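July, Mottram bench notes – sim cell, round table, single arm

Started 7:40, coffee machine still dead. Picking up from Keegan's note: arm twitches at startup before it's been told to do anything, then drifts while holding over the table. He'd put it down to the controller gains. Not convinced. Left the gains alone and went through the cell config top to bottom first.

## Arm mount

- Base offset was wrong. File says 272 mm from stand origin to base plate, the loader was reading it in meters and then clamping. So it's been sitting at whatever the clamp gave it. Fixed in the loader, not the file. Derek, please don't "fix" the file as well.
- Base plate and top of stand were overlapping by 2 mm after that. Contact solver pushing them apart on frame one = the startup twitch. Raised the plate by the same amount, twitch gone. Ran startup over and over while on the phone to Raghda, didn't come back.
- Collision between base link and stand now filtered out anyway. Belt and suspenders.
- Stand is fixed to world, not to the floor mesh. It was parented to the floor before, no idea who did that (might have been me in the Butuldale demo).

## Controller

Physics at 1000 Hz, control at 30. Was 30 and 30 on Keegan's branch, explains the mushy hold. He says he dropped it to get faster turnaround on his laptop and forgot. Fine. There's a flag for that now, `--draft`, and it prints a warning in capitals so it can't get into a real run.

Gains back to what Brynhildur measured on the hardware arm in Prarivport. Drift over the hold pose is down to nothing I can see on the plot. Wrist still a bit springy when it reverses. Joint friction on the last link is zero in the file, wich can't be right. Asked her for a number.

## Gripper

Most of the day went here.

- Linkage closes properly but one side lagged. The mimic joint had its multiplier right and its offset from the old gripper. Offset zeroed.
- Pads were using the visual mesh for contact. Way too many triangles and the edges catch. Swapped for plain boxes, pad face lined up with the box face. Check this again if anyone re-exports the gripper!
- Pad friction: left it at the old value for now. Don't want to change two things at once.
- Open limit OK. Close limit lets the pads pass through each other a hair. Cosmetic, but it upsets the grasp check, which reads it as holding something. Patched the check with a dead zone. Ugly. Proper fix is the limit.
- Fingers penetrating the figurine base on slow close. Gone with the box pads.

Trevor came by and wanted to know why we don't just use the suction head. Because the job is fingers, Trevor.

## Table and clutter

Tabletop collision shape was a square under a round visual. Things placed near the rim were fine, things placed past the rim were also fine, hanging in the air. Replaced with a cylinder. Now stuff goes over the edge when it should, so the placement sampler needs a smaller radius or we'll spend the week picking the card up off the floor.

Card is still the worst object. So thin it sinks, then pops. Gave it a thicker collision box than what's drawn, seems ok at 1000 Hz, didnt try it in draft mode. Figurine's center of mass was up in the chest, moved it down to where it belongs, sits still now.

## Camera check

Both views reloaded after the mount fix. The wrist one had to be rotated 30 degrees about its own axis, same angle the old bracket had, somebody had left it out when the bracket changed. Room view only needed to be moved back so the stand and the table both show. Checked that the fingers show up in each and that the table's round edge looks right against the floor.

Close view first, then the room view:
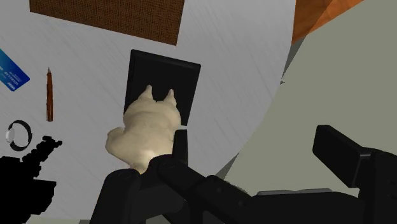
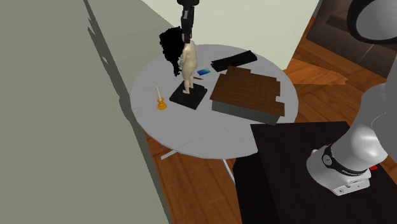

## Still open

- wrist joint friction – waiting on Brynhildur
- close limit on gripper, then take the dead zone back OUT of the grasp check
- sampler radius, Keegan
- startup test as a script, so we stop doing it by eye. Should fail if any joint moves before the first command
- merge loader fix into the Mostby branch, they have the same units bug and don't know it yet. Raghda is over there tomorrow, will tell them in person
- candle holder collision shape, haven't looked. Probably the same visual-mesh problem as the pads
- lighting: leave alone until the contacts are done. Derek has opinions, Derek can wait

Left a long hold test going on the second machine, logs to the shared drive under `hold_box_pads`. Don't kill it please, the fan noise is normal. If the joint plot has a step in it anywhere after startup, write down the time and don't restart until I've seen it.

Locked up 6:15.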